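Drukis Felt Desk Mat: I Put Off Buying One for Ages and Now I Have Opinions

4 min read

We use cookies to make this site work. Accept all | Manage preferences

Okay, so I have been through a lot of desk mats. A leather-look one that curled, a cork one that crumbled into my keyboard, and a big glossy gaming one my nephew gave me with a dragon on it (I loved that dragon, but it smelled like a tire shop for a month). When Mi-kyung Ahn at work told me she'd had the same Drukis felt mat since October and still liked it, I ordered one that same night.

I got the large in charcoal. There's also a medium, which I would skip unless your desk is really small, because once a keyboard and a mouse are on it you have no mat left for your arms, and your arms are the whole point!

It comes rolled up in a cardboard tube. Everybody's reviews complain about the tube, and yes, the mat wants to stay a mat-shaped burrito for a while. I laid it upside down overnight with cookbooks on the corners and by breakfast it was flat except for one corner, the front left, which took another couple of days. Steam would probably have done it faster but I was scared of shrinking it.

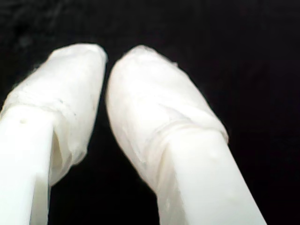 The feel is what I was most nervous about. I've touched cheap felt that was basically a scouring pad, and I work in short sleeves half the year. The Drukis one is softer than that. It isn't sweater soft, more like the inside of a good coat pocket. My wrists are happy. My mouse took a bit of getting used to, it drags a little more than on a bare desk, and I bumped the pointer speed up a notch and forgot all about it. If you play fast games you may hate it. I play solitaire.

Then there's noise, and wow. My desk is hollow and every key I hit used to go through it like a drum. My husband, who works on the other side of a very thin wall, asked if I'd bought a new keyboard. Nope! Same clacky old thing. Coffee mugs go down quietly too, which makes early calls so much nicer.

Now the bad stuff. Felt grabs crumbs. It grabs crumbs, it grabs cat hair, it grabs those tiny curls of paper from the edge of a spiral notebook, and a damp cloth just pushes them around. What works is a lint roller, the extra sticky kind, and I go through a sheet or two every few days. I spilled tea on it in the second week (milk, no sugar, thank goodness) and blotted it right away with a dish towel. You can find the spot if you know where to look, and I do know where to look, so I put the stapler on it.

It also fuzzed up where my mouse hand rests. I emailed Drukis to ask if that was normal and got a nice answer from a Mostafa Abdelaziz in customer care, who said to go over it lightly with a sweater shaver and that the fuzzing slows down after the first few passes. He was right. I've shaved it twice now and it looks close to new.

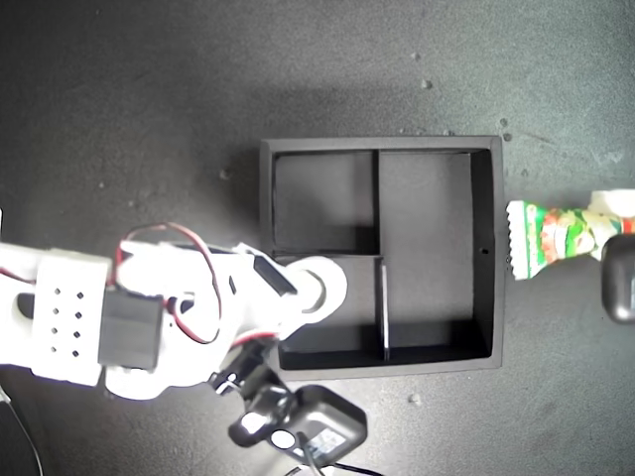 The backing is a thin layer of natural rubber with a waffle pattern and it does not budge. I've leaned across my desk to open the window with my whole weight on one elbow and the mat stayed put. It hasn't left a mark on the desk either, and I did check, since the gaming mat left a faint shadow that I've never gotten out.

I also tried the Shirima wool one at my sister's place in Prustport. It's thicker and prettier, with a stitched edge, and if money were no object I'd probably have that one. But it costs $19 more, it slides around unless you buy the separate grippy pads, and the light oatmeal color would last about an hour in my house. Ikham makes one too that folds in half for travel. The crease down the middle drove me nuts when I wrote on it by hand, so that one went back.

Would I buy the Drukis again? Yep, same size, same color. I might get a second for the sewing table, where pins roll off onto the floor and I find them with my feet. One thing to know before you order is that the edges are just cut, with no stitching. Mine haven't frayed so far but I keep picking at the one corner, so if it does start to go that'll be on me.

I'll come back and update this after the summer, when I find out what sunscreen forearms do to charcoal felt.

19 comments | 2 shares

Get new reviews in your inbox. Enter your email to subscribe.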